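Setting up the arm ate most of our semester, and I didn't even mind! Tharushi and I kept the gripper closing force at 30 percent, but the wrist joint drifted every time we reloaded the kitchen, so we re-zeroed it before each run (eight runs, so many coffees).

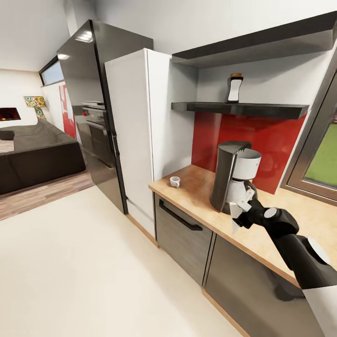

Fig. 7. Gripper closed on the lower part of the coffee maker, simulated kitchen.

Next I want to fix the shoulder offset, which Vitalii says is hiding in our config file.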